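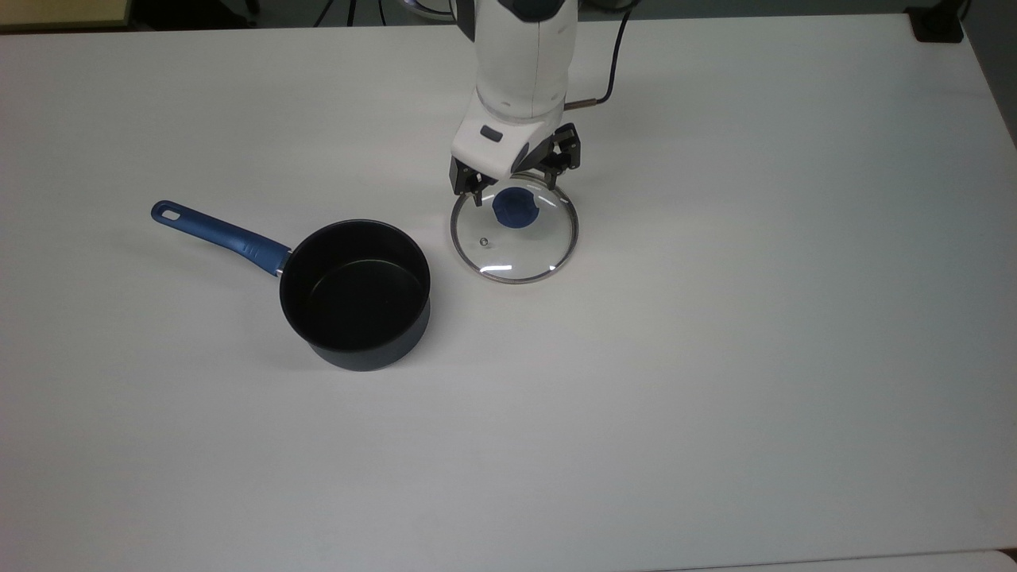 A reader of the first version of this page wrote in to say that the lid was the part that beat them: every time they drove the arm down to the knob by remote control, one finger landed on the glass and the whole thing skated across the table. They asked whether they should give up on the controller and move the arm by hand. The answer depends on what you want out of the recordings, so this version covers both ways of doing it.

The task is putting a lid on a saucepan. It is short and you can reset it in a few seconds, but it has a grasp, a lift, a carry and a placement with a fairly tight fit. If you can record it cleanly, most other kitchen tasks will go better too.

What you need

One arm with a two-finger gripper, fixed so that it can't shift during a session. A camera looking down at the table. A light-weight saucepan and its lid. A plain table with nothing else on it. Some way of driving the arm, either a leader arm or handheld controller for remote control, or a free-drive mode that lets you push the arm around by hand.

We record with the Irketti teleoperation software, and the menu names below are from that. Other packages have the same things under different names.

Before you start

Check the reach first. Put the pan and lid at the far corners of the area you plan to use and drive the gripper to each corner with the fingers pointing straight down. If the wrist has to tilt to get there, bring the corners in. A tilted wrist works on a block but not on a lid knob, where one finger ends up lower than the other.

Next, look at the camera view with the arm in its working position. You want the pan rim and the lid knob both visible while the gripper is coming down. If the wrist hides the knob during the last part of the approach, move the camera or change the angle of the wrist. We lost an afternoon of recordings at Grustham to this. The operator could see the table directly and did the task well, but the knob was hidden in every clip at the moment that mattered.

Go over the cables. Any cable that runs to the wrist should have enough slack to follow the arm to all four corners and not so much that it drags over the table. Move the arm through the full range once while watching only the cable.

Set the speed limit. For this task we cap the tool at 300 mm per second in free space and 40 mm per second within a hand's width of the table. In Irketti these are Travel Limit and Near Limit on the Motion page. If yours has only one limit, use the lower number for the first session and raise it when you are comfortable.

Set the grip force low. A smooth knob needs less than you think, and a hard squeeze on a rounded knob tends to push it out of the fingers. Start at the lowest setting that lifts the lid and go up one step.

Method one: remote control

1. Home the arm and open the gripper. The opening should be wider than the knob but not all the way out. With the fingers fully open it is harder to judge the center.

2. Press Record. Wait a second before moving. Those still samples at the beginning make it easier to line up the camera and joint data later.

3. Move over the lid at travel height. Stop when the gripper is above the knob and turn the wrist so the fingers will close on the two flatter sides. If the knob is longer one way than the other, close across the short way.

4. Go straight down. Do not steer sideways during the descent. If you are off center, go back up, correct, and come down again, and then delete that take. This is where the reader's lid was sliding. A sideways correction close to the glass puts a fingertip against the dome and pushes the lid along.

5. Stop with the fingertips beside the knob and clear of the glass. The gap should be a few millimeters. Close the gripper.

6. Wait half a second, then lift. The lid should come up level. If one side stays down, the grasp is off center.

7. Carry the lid over the pan at a steady height. Keep clear of the pan handle and of the rim. There is no need to go high, just high enough that the edge of the lid clears the rim on the way in.

8. Lower until you feel or see contact, then go down slowly another 4 mm. On a leader arm with force feedback you will feel it seat. Without feedback, watch for the lid to stop moving while the gripper is still going down, and stop there.

9. Open the gripper, go straight up, and return home. Wait a second, then stop recording.

A good take by a practiced operator is short. Early takes will be slow and have pauses in them. Throw out your first batch completely. They are useful practice but they teach the robot to hesitate in the places you hesitated.

Method two: guiding the arm by hand

Put the arm in free-drive mode and hold it by the link above the wrist, well away from the fingers. Holding the gripper housing gives you finer control, but your hand will block the view of the knob and it is easy to press a finger joint by accident.

The steps are the same as above, with two differences. You need a second way to open and close the gripper, and a foot switch is much better than a button on the arm. You also need to record the motion first and then play it back with your hands out of the way, filming the playback. If you train on the clips with your arms in them, the policy learns to expect arms.

Before each playback, put the pan and lid back exactly where they started. We mark the starting positions with small bits of tape under the edge, placed so they don't show once the items are down. Keep the stop button in reach on every playback and keep hands off the table until the arm is home.

Hand guiding gets you a decent grasp on the knob almost right away, even for people who have never used the equipment. The cost is time, as each demonstration is done twice, and playback doesn't always repeat a light contact the same way. For more than a few dozen demonstrations we use remote control.

Changing things between takes

If the pan and lid are always in the same place, the robot will learn the place. Change the layout after every take. Move the lid to the other side of the pan, turn the pan so its handle points a new way, and vary the gap between them from nearly touching to a full lid's width. Turn the lid so the knob sits at different angles.

Leave the camera, the table and the lights alone for the first set. Once you have something that works, add a second set with the light changed. Glass lids are hard on cameras because reflections move when the light does, and you want some of that in the data, but adding everything at once makes it hard to tell what went wrong.

How many to record

For this task in one fixed setup, our Niskanen arm became dependable at 350 demonstrations. It would do the task with fewer, but it missed the knob when the lid was near the edge of the area. Different arms and different training code will move that number. Record in blocks with a break between them, as the takes get sloppy when the operator is tired.

Checking the recordings

Play every take back at double speed and delete the ones where the lid was dragged, bumped against the pan, dropped, or set down crooked. If you want to keep failed grasps with a recovery, put them in a separate folder and label them. We use the Nernesico labeling tool, but a spreadsheet with the take number and one word does the job.

Also check that the gripper signal matches the video. Pick a take and step through it to the point where the fingers close on the knob. If the recorded close command is late or early by more than a couple of samples, fix the clock offset before you record anything else.

Common problems

The lid spins in the fingers. The grasp is too close to the top of the knob. Go lower, or raise the grip force one step.

The lid lands on the rim and stays tilted. The release point is off to one side. Practice the placement alone for a few minutes, starting with the lid already in the gripper.

The pan moves when the lid touches it. A light pan on a smooth table will do this. Slow down the last part of the descent. A thin rubber mat under the pan also works, but then the mat has to be there whenever the robot runs.

The arm stops with a force warning at placement. You are pushing down after the lid has seated. Lower the Near Limit and let go sooner.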